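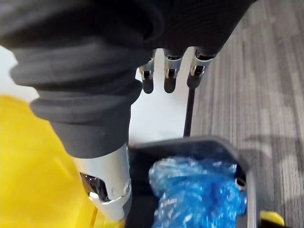 Soft, matte gray fabric, with a fine rib and plenty of folds.

Sewer / Alterations Hand wanted at Bellamy

We are looking for a sewer to join us at Bellamy, starting in July if we can manage it, though we would happily wait a few weeks for the right person. We mend, take in, let out and line everyday clothes, mostly coats and knitwear, with a rush of school uniforms every summer that keeps us all at the machines until the light goes.

You would be working beside Gráinne Hanrahan, who runs the workroom, and Braulio Gallegos, who does our cutting and is very patient with people who are still learning to trust their own chalk marks. We would like you to have two years of paid sewing behind you, but if you learned at your grandmother's table and have been hemming for half the street ever since, please write to us anyway. We mean that!

Most of the day is cuffs, hems, zippers and linings. Ribbed fabrics come through the door all the time, and they can be stubborn things to sew without stretching them out of shape, so some practice with knits would be a real help. You should also be comfortable talking with customers at the counter — people get attached to their old coats, and they like to tell you where they have been in them.

The job is part-time, mornings, 8 a.m. to 1 p.m., with more hours in uniform season for anyone who wants them. Pay depends on experience and we will talk about it openly at the first meeting. You get a locker, free alterations on your own clothes, and a decent lunch if you stay past closing.

To apply, send a short letter and the names of two people who know your work to Gráinne Hanrahan, quoting reference 3924. Photos of things you have made or mended are welcome, insides included. We will ask you in for a paid trial morning, and you are welcome to bring your own scissors.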